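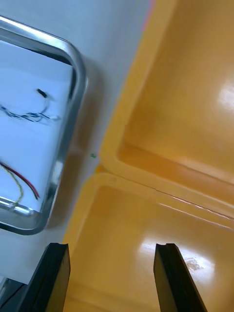 Loose wires are where demos go to die, according to one early tester of Skernis 3, and Rakero is inclined to agree. The planning software, released 2020-02-10, picks thin leads from a tray and sorts them into bins. It replans mid-grasp, up to 15 times a second - handy, as cable seldom does as it is told. Trials at Zokska in January logged 1809 picks. Skernis 3 is free for 14 days to users of the Ayaaba control toolkit.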